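Zavent Home Help Desk
Ticket 3935
Subject: T-shirts won't stay folded to the board size, box bulges, lid won't close
Opened: 5 April 2024
Product: Prirnden folding board, medium, plus Itberg storage box
Status: Solved, left open for comments

What I'm trying to do

Hello! First of all, I love this board and I've become a bit of a folding convert, so please don't read this as a grumble. I'm clearing out a whole wardrobe's worth of T-shirts and packing them into a cardboard box for the spare room, filed upright in rows like the leaflet shows. The leaflet says a medium shirt should come off the board as a flat packet that stands up on its own.

Mine don't. They come off the board looking lovely, and then by the time I've got a row of them in the box they've all gone soft in the middle, slumped over and fanned out at the neck end. The row ends up wider at the top than at the bottom and the flaps won't meet. I have 77 shirts to get through, so I'd like to sort this out before I do the lot and have to start again.

I'm doing all of this on the bed in the spare room as it's the only surface at a decent height.

What I've tried so far

1. Folding with the front facing down, as per the leaflet. Neat packet, slumps after a few minutes.

2. Folding with the front facing up. Same, and the collar sticks out as well.

3. Sleeves folded in straight across. Slumps.

4. Sleeves folded in and then back down towards the hem. A bit better! The packet is thicker at the edges and seems to have more backbone. Still leans.

5. Ironing first. Beautiful packets, the best yet, but I am not ironing that many T-shirts to put them in a box.

6. Giving each shirt a proper pull between two hands before it goes down, one hand on the corner and the other near the shoulder. I'd skipped this at the start as the leaflet only says "smooth out". It makes a big difference to the look of the thing. The creases don't vanish, but they go long and shallow and the side seams stop twisting round to the front. I did the blue one over and over as my test shirt, as it's a soft matte knit and the worst behaved of the bunch. 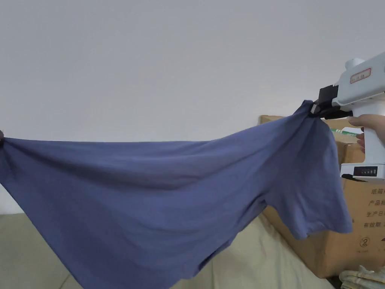

The pull needs to be sideways. If I hold by both shoulders and let the rest hang, the bottom half dries itself into whatever shape it had on the airer and stays there. Going across from one corner to near the shoulder seems to get the tension running through the middle, where the slump starts. I tried it the other way on a thin cotton vest and that stretched out at the neck, so I wouldn't do it with vests.

After adding step 6 to step 4, I got a full row in that stood up for most of an afternoon. Then I added the second row, pushed it along to make room, and both of them went over.

Some other things I checked, in case you ask:

The board is flat. I laid it on the kitchen floor and it doesn't rock. The hinges are all fine and the middle panel comes up cleanly.

The shirts are completely dry. I did wonder about that, so I left one batch on the airer for two full days. No change.

It isn't one brand of shirt. I've got heavy ones, thin ones, a few Kubiak work shirts with the thick collar, and they all lean sooner or later. The Kubiak ones lean last.

The box is the right depth according to your chart. I measured 37 centimetres from the base to where the flaps begin.

What I'd like to know

Is there a trick for the second row? And is it all right to use the board on a bed, or should I be on a table? The leaflet shows a table in every drawing but doesn't say you have to.

Thank you so much, and whoever designed the finger notch on the middle panel deserves a cake.

Update from customer, same ticket

I've had a go at answering my own question while waiting. I moved everything down to the dining table and folded ten or so shirts there, and then the same ones again upstairs on the bed. The table ones are noticeably squarer. The bed isn't hopeless by any means, but the board sinks a touch on one side when I lean on it, and the last fold comes out as a slight wedge. Put a whole row of wedges together and of course they fan out!

So that's one cause found, I think. The snag is that the table is downstairs and the box, once it has anything in it, is not something I want to carry up a narrow staircase. I'd much prefer to keep working on the bed if there's a way round it.

I've also been going over the sheet. It was rumpled, and I could feel the ridges through the shirt when I was smoothing by hand, so now I tug the sheet straight before each batch. It's a pale green one and the shirts show up well against it, which helps with lining up the hems. It still ripples, sheets do, but the worst of the ridges are gone.

The order I've settled on for now:

Tug the sheet.
Box at the far end, against the wall, where I can reach it but can't knock it.
Shirt down sideways across the near end of the bed.
Pull, smooth, board underneath.
Sleeves in and back, sides in, bottom up.
Press down with both palms and count to two.
Into the box, fold side up.

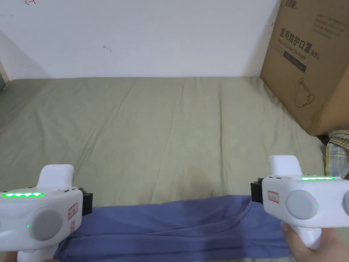 Laying it sideways first was a happy accident. I used to put the shirt straight down in its final position, with the collar at the far end, and then I was reaching over the whole length of it to smooth the neck and dragging the bottom about with my sleeves. With it across the near end I can get at both ends without stretching, and then I turn it when the board goes under. My back is much happier too.

Still no luck with the second row, though. Any ideas very welcome.

Reply from Zavent Help Desk

What a thorough log, thank you. You've found the main cause already. The board can be used on a bed, but it wants something stiff under it. A large tray, a spare shelf or a piece of thick card a little bigger than the open board will all do the job. Put it on top of the sheet, then the board on top of that, and your last fold should come out square.

For the second row, please don't slide the first one along. Sliding pulls the bottom of the packets with it and leaves the tops behind. Instead, cut a strip of card to the height of your packets and stand it between the rows as a divider. It should reach from one side of the box to the other. Fill the first row right up to the wall of the box before you start the second.

If a row is only half full, lay one shirt down flat in the gap as a bookend and take it out when you need the space.

Could you also tell us how tall your packets are when they're stood up? The chart on the leaflet is for our own fabric boxes, and a cardboard one can bow outwards a little once it's full, so you may need a lower packet than the chart says.

Update from customer

Oh, the tray! I've got an enormous one that only comes out at Christmas, and it fits under the board with a bit to spare all round. Night and day. The packets are square at both ends now and I can lean on the board as hard as I like.

The divider works brilliantly as well. I cut mine from the lid of an old shoe box, and it was slightly too short for the width, so I used two pieces overlapped in the middle and taped. First row full, divider in, second row full, nothing fell over. I did a little dance.

Packet height: mine were coming out taller than I'd realised, very close to the flaps. I went back and did the bottom fold in thirds where I'd been doing halves, and they sit well below the top now. They're fatter, so I get fewer to a row, but there's room for a second layer laid flat on top. I've put the long-sleeved ones up there as they never stood up properly anyway.

One small thing for the leaflet, if you ever reprint it. "Smooth out" could do with being two steps. The pull and the smoothing do different jobs, and I'd have saved myself a good few goes with the blue shirt if I'd known. A line about beds would be handy too – I can't be the only person who folds laundry on one.

I'm well over halfway through the pile. The first box closes with both flaps flat and I've started the second, with the Kubiak shirts all together at one end as they like to stand next to each other.

Reply from Zavent Help Desk

Delighted to hear it. We've passed the note about the leaflet to the people who write it, along with your point about dividers, which at present only gets a mention on the fabric box label. Folding in thirds is a good answer for cardboard. If the flat layer on top starts to press the rows down, take out a couple of shirts and it should spring back.

We'll mark this as solved and leave it open for a while in case the second box gives you any bother.

Update from customer

Second box is behaving! Only question left is whether the tray trick works for the large board, as I'm eyeing up the jumpers next. Mine's the medium so I can't test it. The Christmas tray would be too small for the large, going by the sizes on your page, but I do have a spare shelf from the Itberg unit that might be the right length. Will report back if I get that far.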